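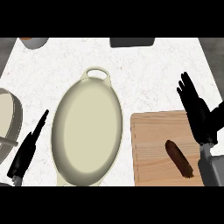

Prendham Robotics Group, Simulation Desk: Help Pages

When the sausage flies off the counter: tracking down a bad grasp in the two-arm kitchen

Last updated 05/06/2024 by Nives Amato

If you've come to this page, chances are you pressed run on the kitchen task, went to refill your coffee, and came back to find that the food had left the building. Welcome! It happens to all of us sooner or later. The task itself sounds so gentle (one hand picks the sausage off the cutting board and puts it in the oval dish, while the other hand looks after the dish) that it's a real surprise the first time the sausage shoots straight up, or drops through the marble as if the counter were made of fog.

We had a bad stretch of this in January, when 20 runs out of 100 ended with the food somewhere it had no business being. Evelien Van Rooij and I spent a good long while chasing it, and what follows is the order we'd go in if we had to do it again. I've left in the wrong turn we took, as it's an easy one to take.

Before you start

You'll need the kitchen task loaded in Yap, the log from the run that failed, and the random seed. The seed is on the first line of the log. Please copy it somewhere safe before you do anything else, because Yap writes over the log when you restart, and I have lost more than one beautiful failure that way.

Make a copy of the task folder too, and work in the copy. Other people are training on the shared one.

Step 1: Play the failure back slowly

Open the run in the viewer with the same seed and let it go until the right hand is open over the board, beside the sausage. Pause there. Now turn on the contact display (View, then Contacts), and step forward one tick at a time.

What you want to catch is the very first tick where something odd happens. By the time the food is moving fast, the contact list is full of arrows and none of them tell you much. Go back a little and look again. I usually go past it twice before I find it.

Write down which two bodies are in the first strange contact. If it's a finger and the food, go on to step 2. If it's the food and the board, skip to step 3. If neither is involved, you may have the left arm problem, and that's step 4.

Step 2: Check how hard the fingers are being told to close

The right hand on this setup has several fingers, and each one is given its own closing target. The trouble starts when a target sits well inside the food. The controller keeps pushing toward a place it can never reach, the fingers sink into the surface a little, and then the solver shoves everything apart in a single tick. Off goes dinner.

Open the grasp file and find the closing targets. Back each one off until the fingers rest against the surface and press lightly. Then look at the force limit. Ours had been copied over from a Predar task that lifts a heavy pot, and it was far too strong for a sausage. If you built your task by copying somebody else's, and most of us do, look at this before anything fancier.

Run the same seed again. If the food stays put in the hand, wonderful, go to step 5.

Step 3: Look at the collision shape, separate from the one you see

The sausage looks lovely on screen, all glossy and a bit mottled, with one rough blunt end. The physics doesn't know about any of that. It uses a simpler shape underneath, and the two can drift apart when somebody swaps in a nicer model.

Switch the viewer to collision shapes only. Check that the food's shape lies along the same line as the food you see, and that it sits on top of the board and doesn't start out partly inside it. A small overlap at the start is enough to give it a kick. Raise the starting height a hair, let it settle before either arm moves, and save the settled pose as the new start.

Do the same for the cutting board, which has a groove near its left edge. Our first collision shape for the board had been made automatically, and it came out with a thin sliver along one side that the food kept catching on. A plain box did the job.

Step 4: Give the left arm some room

The left gripper works in the gap between the round pan and the oval dish, and it's not a big gap. If a wrist or a finger pushes into the dish while the right arm is on its way over, the dish can jump and knock the food out of the hand. In the log this looks just like a bad grasp, and that was our wrong turn. We retuned those poor fingers over and over when the dish was the thing moving.

To test for it, freeze the left arm at its starting pose and run the seed again. If the fault goes away, move the left arm's waiting point farther from the dish, then bring it back in small steps until you find where the contact begins. Leave a bit of extra space beyond that. Randomized starts will eat into it.

Step 5: Shorten the time step, and only now

I know it's tempting to do this first. A shorter step hides a lot of sins, and it makes every run slower for everyone sharing the machine. We went from 5 milliseconds down to 3 after the other repairs were in, and that was plenty.

Step 6: Run the whole batch

One good run on one seed doesn't prove much. Run all 100 with the standard seeds and read the failures, even if they're few. Keep the old log next to the new one so the next person can compare.

Please stop before you send it to hardware

A policy trained on a shaky simulation can learn to squeeze hard and move fast, since nothing in the simulator gets hurt. If your training data includes runs from before the repair, throw them out and train again. Then have the force and speed limits on the Badovov arms checked at the controller itself, with the guard closed and someone at the stop button for the first try. The limits in the grasp file don't carry over.

Still stuck?

Send the seed, the log and your grasp file to the Simulation Desk, along with the two bodies you wrote down in step 1. Evelien looks after the arm models and I look after the objects, so if you can tell us which side you suspect, it'll get to the right desk sooner. If you can't tell, send it anyway and we'll look at it together.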